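Trinder Community Lending Library
Household and Activity Items: Frequently Asked Questions
Last updated 2020-06-20

Who may borrow from the household and activity collection?

Any resident of Wostbridge aged 18 or over may borrow, provided that he or she holds a current library card. Residents of Naleretti may also apply under the shared services agreement. Proof of address is required when the card is first issued.

How many items are in the collection?

The collection holds 3,000 items, of which 370 are classed as large. Large items must be reserved in advance and collected from the Bennani Street entrance.

How long may I keep an item?

The standard loan period is 30 days. Large items are lent for 14 days. Loans may be renewed once, online or by telephone, unless another borrower has placed a hold.

Are storage baskets and bins lent separately?

Yes. Baskets and bins have their own catalog numbers and count toward the borrowing limit. They may be used for moving, sorting, classroom work or events. Please do not attach labels with permanent glue.

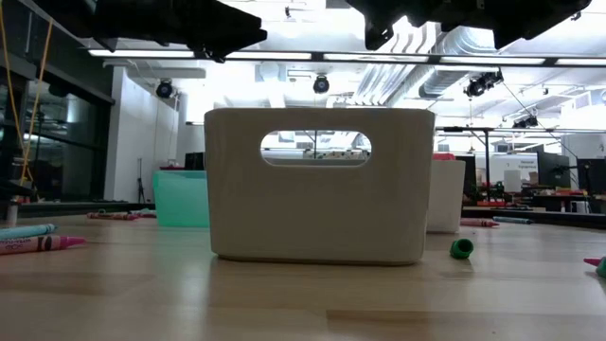 Plastic storage basket with handle opening.

What is the borrowing limit?

A cardholder may have 4 items on loan at one time. Schools and registered groups may apply for a higher limit by completing Form B at the service desk. Applications are normally answered within five working days.

Is there a charge?

There is no charge for standard items. A refundable deposit is taken for large items and is returned to the original payment card after the item has been checked. Cash deposits are not accepted.

What happens if an item is late, damaged or lost?

Borrowing rights are suspended until a late item is returned. Damage should be reported at the desk when the item is handed in. Borrowers are not charged for ordinary wear. The replacement cost of a lost item is shown in its catalog entry.

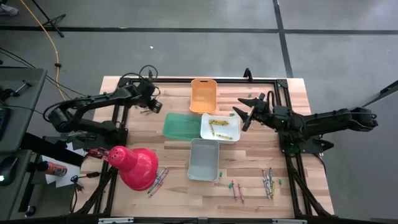
Houda Younis

May I return art supplies that have been partly used?

Yes. Crayons, chalk and colored pencils are supplied for use and need not be replaced. Please sort them by color before returning them, and remove any broken pieces. Paint and glue are not lent.

Must items be cleaned before return?

Items should be returned clean and dry. Plastic items may be washed by hand with mild soap. Fabric items should be returned unwashed in the bag provided.

Can I donate an item?

Donations are accepted by appointment only. The library cannot accept electrical goods, car seats or mattresses. No donations will be taken during August, when the annual stock check is carried out.

How do I reserve an item?

Reservations may be made through the online catalog or in person. A reserved item is held for three working days and then offered to the next borrower on the list.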